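3.2 Bag preparation and loading order

Takeaway bags were packed at a single station in the Kerisard kitchen. The station was a white surface at standing height, with the bags on the left and the cold drinks shelf within arm's reach behind them. All bags were kraft paper with twisted paper handles, bought in two lots of 1000 from the same supplier, Brallska. Each bag was unfolded by hand, opened fully at the mouth and set down before the first item was placed. Pre-opened bags were not used, as Pathirana and Rosser had found in an earlier trial that the side folds relax when bags are left standing and the mouth narrows again within minutes.

Handle position was recorded for every order because it determines how much of the mouth is free for loading. Three positions were defined: both handles upright, both folded outward, and split, in which one is upright and the other leans away. Upright handles make the bag quick to lift but form a loop above the opening that tall items have to clear. Drinks are the usual difficulty. A cup lowered at an angle can catch on the paper twist, and staff tended to correct for this by pushing the handle aside with the back of the hand.

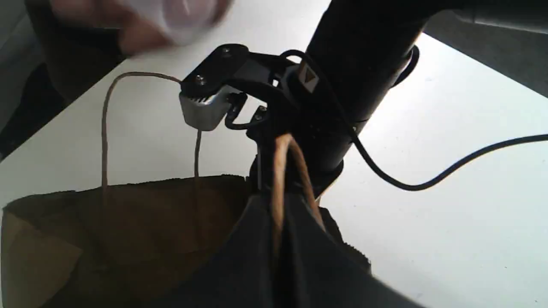
Figure 4. Paper bag with twisted handles at the packing station. A clear plastic cup is held at upper left.

Rim condition was scored from 0 (clean edge) to 3 (tear extending below the handle patch). A slightly ragged rim, as in Figure 4, was scored 1 and the bag was kept in use. Bags scored 3 were discarded and the order was repacked. Scoring was carried out by Mostyn, and a subset of 200 bags was scored again by Isaksson without sight of the first result. Disagreements were limited to adjacent scores and were settled in favour of the higher value.

Loading followed a fixed order for 400 bags and was left to the packer for a further 400. In the fixed order, flat containers went in first, followed by wrapped items along the long side, then lidded cups in the remaining corner. Napkins and cutlery were added last and were excluded from the timing. The clock was started when the bag touched the surface and stopped when both handles had been brought together at the centre. Orders with more than one bag were timed separately and are reported in Section 4.1.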